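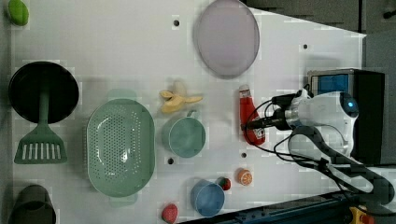

What I Learned About Small Claims Court (Spring Project Report)
Submitted 12 July 2026

I picked small claims court for my project because my roommate got stiffed on a security deposit and none of us had a clue what she could do about it. I figured I'd read the court's self-help page, write it up and be done in a weekend. Ha! It took me most of June.

My plan was pretty simple. I sat in on hearings at the county courthouse (they're open to the public, you just walk in and sit down), and then I talked to people who had been through it. Kelly Seixas, who supervised the project, told me to write down what people brought with them, more than what they said. That was the best advice I got all term.

So the first thing that surprised me is how fast it goes. The hearing I remember best was over a $400 deposit and it took 10 minutes, including the part where the landlord looked for his glasses. There were no lawyers at either table. The judge asked for the lease, asked for the move-out photos, asked one question about the carpet, and moved on.

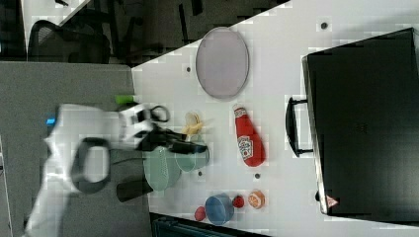 Evidence was the part I ended up caring about most. A lot of folks think they can show up and tell their story, and the judge will just know who's being straight. What the judge wants is paper — receipts, texts printed out with the dates showing, photos with something in them you can recognize. Say you and an old roommate are fighting over kitchen stuff. "My dishes" on a claim form tells the judge next to nothing, but "one lavender oval plate and two teal bowls, one bigger than the other" is something a person can picture and put a price on. I rewrote my practice claim form after I figured that out, and it was so much better!

Jonatan Eklund let me use his case as my main example. He paid a moving outfit $200 up front, they never came, and they quit answering his calls. He sent a demand letter first, kept a copy, and filed when the deadline in the letter had passed. I'd never heard of a demand letter before this. It's a short letter that says what you're owed, why, and when you want it by, and his was half a page.

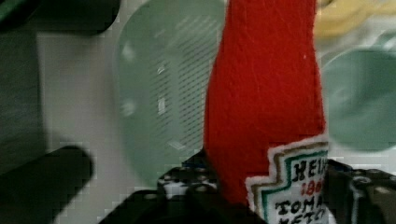
He won, by the way, but then he had to collect, and the court doesn't do that for you. Winning gets you a judgment, and if the other side doesn't pay you have to go back and fill out more forms. Jonatan's still waiting on part of his money. I wish I'd left more room for this section, and if I did the project over I'd start with collection and work backward.

Thanks to Tsegereda Kumsa for reading 2 drafts and fixing my footnotes. My sources and the practice claim form are in the folder I turned in with this report.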